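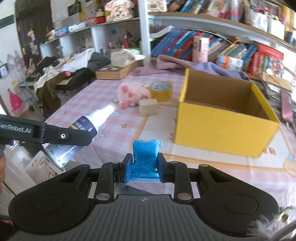
Fil : reprendre la course à pied en hiver (1/8)

Posté le 20 janvier 2018. J'ai arrêté de courir en décembre à cause d'un mollet. Je note ici comment je reprends, ça servira peut-être à quelqu'un du club de Nulden.

2/8
Première semaine : trois sorties, jamais deux jours de suite. 16 minutes à chaque fois, en alternant marche et trot. C'est court et c'est frustrant. Je m'y suis tenu.

3/8
Le parcours : le chemin de halage entre Nulden et l'écluse de Beddoe. Plat, éclairé jusqu'à 19 h, un point d'eau au bout (coupé en ce moment pour le gel). Il y a une plaque de verglas sous le pont, côté ombre. 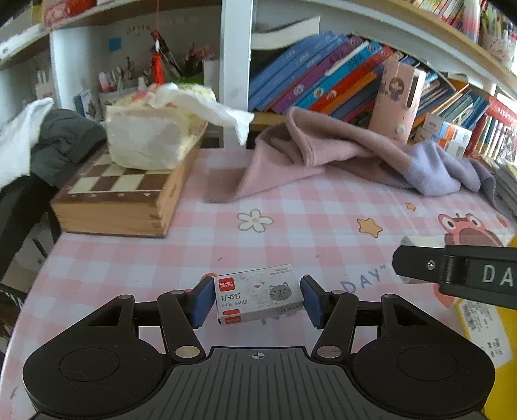
4/8
Deuxième semaine : même chose, avec 5 minutes de trot en plus à la fin. Le mollet tire un peu le lendemain matin, puis plus rien à midi. Si ça tire encore le soir, je saute la sortie suivante.

5/8
Côté habits : deux couches fines -- la troisième, je la retire toujours avant Beddoe. Des gants, oui. Le bonnet, seulement sous zéro.

6/8
On m'a demandé pour les chaussures. J'ai gardé les Kundiletti de l'an dernier, la semelle est encore correcte. Je changerai au printemps.
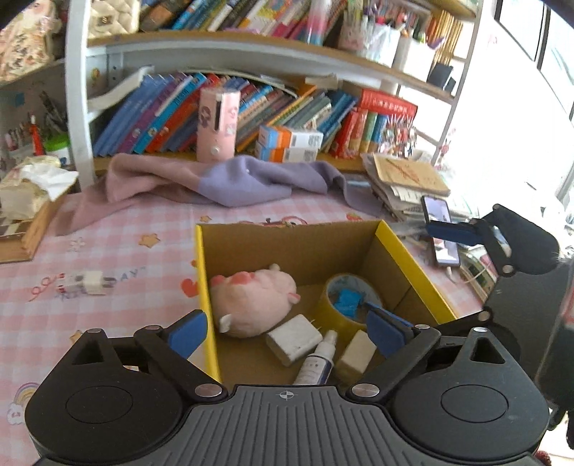 7/8
Pour le mollet, je fais des montées sur la pointe des pieds, sur une marche, matin et soir. Descente lente. Et un massage avec ce qui roule : un rouleau de scotch d'emballage comme celui du carton à bord jaune est trop étroit, j'ai essayé. Une balle de tennis convient mieux.

8/8
Objectif : la boucle de Hundale en 90 minutes, sans chercher à aller vite. Je mettrai la suite sous ce fil.

Contact -- Mentions légales -- © 2018 -- Retour en haut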